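Bustberg Laundry Basket, White, Lattice Rim
Stock line: Household / Utility Room
Item 810

Overview
An open-topped basket in white plastic for carrying and short-term holding of clothes. The rim and sides are perforated in a lattice pattern, so air reaches the load from the sides as well as the top. The plan shape is longer than it is wide and suits placement along a wall or at the end of a bench.

Capacity depends on fabric. Bulky dark items such as sweatshirts should go in first, with lighter pieces tucked in at the ends. Denim shirts take up more room than their weight suggests and are best folded before loading.
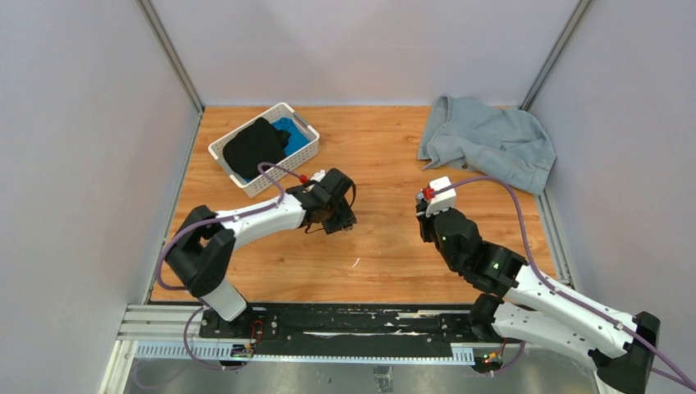 White basket with black and blue garments inside; light blue denim shirt on the floor.

Specification
Material: plastic
Colour: white
Length: 50 cm
Height: 31 cm
Pack quantity: 2
Lid: none
Dimensions are external and measured at the widest point.

Use and care
Wipe with a damp cloth and mild detergent. Lint collects in the perforations and can be cleared with a soft brush. Do not use on or next to a heat source. Baskets nest when empty — remove any labels first, as adhesive will mark the one below.

Also in the utility room range: chrome pipe fittings
Mundley supplies polished chrome fittings for exposed pipework under sinks and behind appliances. The pattern shown has a hexagonal nut at one end and a short curved tube that widens to a circular open end. Hold the nut with a smooth-jawed spanner; serrated jaws will score the finish. Check thread size against the existing pipework before ordering — fittings that have been installed cannot be returned.

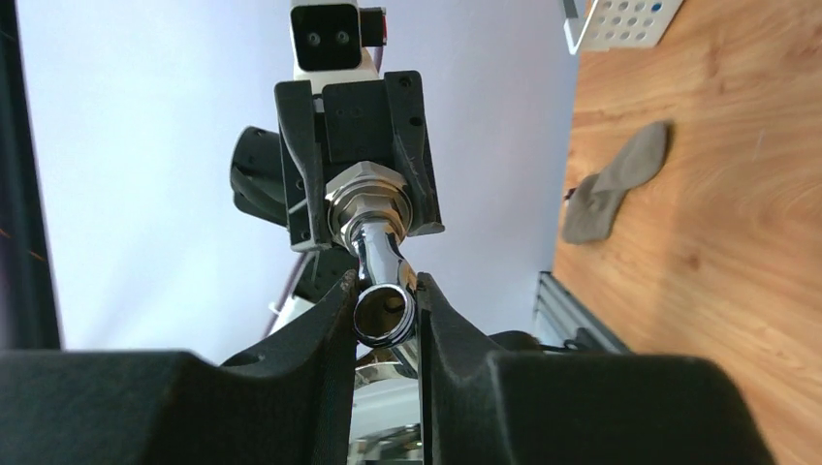

Ordering and delivery
Baskets are sent from the Bretent warehouse and fittings from Ebrahimi, so a mixed order arrives as separate parcels. Trade accounts are invoiced on dispatch. The next basket delivery into stock is due in May.

Page revised 23rd January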